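House rules for the two-arm bench

Last updated 15/10/2023

Search this blog Type and press enter

I've been asked a few times to put our bench rules up somewhere people can find them, so this is the current set with some notes on how each one got there. They started as a sheet of paper taped inside a cupboard door in June. Henryk Kurek wrote the first version, and I've been keeping it up since then. We're up to 10 rules. I'll only go through the ones people argue about.

The job we use to train new operators is flower wrapping: paper, stems, a ribbon. It's awkward material. Paper creases, satin slides, and two arms have to share a small bit of table to get anything done. If your habits are sloppy, this job will find them quickly.

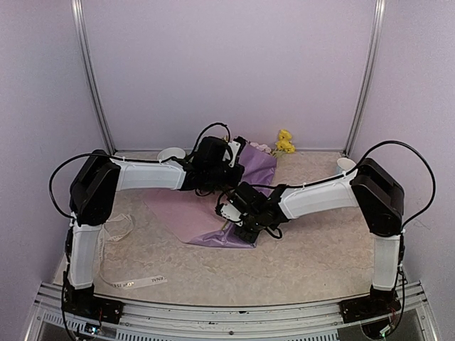

Both arms at the wrapping paper, with the ribbon over on the left.

Rule 1 is that one person calls the run. That person says "arms live" and waits for an answer before anything is powered. It sounds fussy for a table this size. Latifa Filali wanted it from the start because she had worked in a shop where two people each thought the other one had the stop button. We've never dropped it.

Rule 2 covers crossing. When both grippers are over the same piece of material, one arm moves and the other holds. You can swap which is which as often as you like, but you say so out loud. Eetu Partanen thinks this is too slow for experienced operators and he may be right. We tried relaxing it for a fortnight and logged 9 wrist bumps. With the rule back on, the next fortnight had none. Small numbers, I know, but enough for me.

Rule 3 is cables. Every cable that travels with an arm gets tied along the link, with enough slack at the joints for full travel. Before the first run of the day you move each joint through its range at low speed and watch the loops. Don't trust yesterday's check. Ties creep.

Rule 4 is about loose material, and it's the one I'd keep if I could only keep one. Ribbon, string and tape are treated as things that can wrap around a joint. Nothing long gets left lying near a base once you've finished with it. If a gripper is holding ribbon, the operator knows where the other end is. If you lose track, stop, release, and start the pick again. 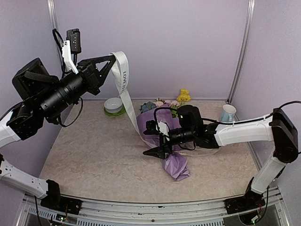

Rule 5 is the speed cap. We run at 29 per cent of full speed for anyone in their first 7 sessions, and the person calling the run can't lift it partway through. Gus Marchetti set that figure and I don't think there was much science in it. It's slow enough that you can get a hand to the stop without panicking, and that's all we asked of it.

Rule 6, hands stay outside the panels while the arms are live. If a flower rolls into a bad spot, leave it or get it with the gripper. If you can't, power down and reach in. Imad Qudah timed a full power down and restart to show people how little it costs them, and the complaints mostly dried up after that.

Rule 7 is the write-up. Each session gets a short note: who called, what was handled, any contact between the arms, anything that was dropped. We keep the notes in Zotero next to the papers, an odd place for them, but everyone already had it open and the search is decent. A bump with no damage still gets written down - those are the useful ones.

The last three are housekeeping (labelling, who can change a gripper, where spare ties live) and won't mean much outside our room.

I'm still undecided on whether to add something on cups and bowls at the back of the table. Henryk wants a marked line that props have to stay behind. I'd like a month of notes first. If your bench has a rule for that, leave me a comment with the wording you use.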